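I've been on a bit of a mug and cup purge since we moved to Rarwood in February, and I didn't expect to have so many feelings about it!

It started with the kitchen boxes. There were four of them marked CUPS in my own handwriting, which should have been a warning, because our new kitchen has one overhead cupboard and it already had the dinner plates in it. I sat on the floor with a cuppa (in a travel mug, the only thing I could find) and unwrapped the lot. Conference mugs. A teacup with no saucer. Two saucers with no teacup. The enormous soup mug I bought at the Wattimena markets and have used for soup precisely never.

My rule was that anything I hadn't missed while it was packed could go to the op shop. Good rule, terrible in practice, as I'd forgotten most of them existed and then loved them all again the minute the newspaper came off. I went through over 300 pages of the Clulaswood Courier that afternoon, or it felt like it, and my hands were black.

The ones I kept are nearly all plain and nearly all bright. I used to think I liked patterned crockery, all those little blue flowers, but when I looked at what I reach for first thing in the morning it's a block of solid colour every time. Red for tea, green for the second tea. Yellow is my favourite by a mile and I own exactly none, thanks to a tiled floor at the old place in Zeludley (RIP, it was a good cup).

So now I notice yellow cups everywhere. Shop windows, other people's desks, the background of the telly. A yellow cup on a brown tabletop just does something for me, it's like having a lamp on. Our own table is brown too and I reckon it's crying out for one.

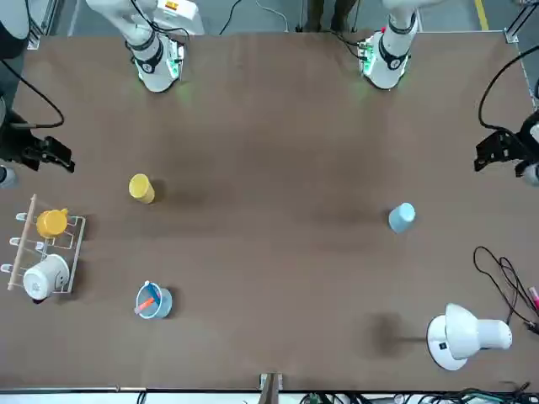 Yellow cup, brown table. My favourite colour combo at the moment.

The cupboard shuts now, if you were wondering, though you do have to take the soup mug out to get at the tea ones. Yes, I kept the soup mug. It's getting colder in the mornings and I've got a pumpkin on the bench, so this could be its year.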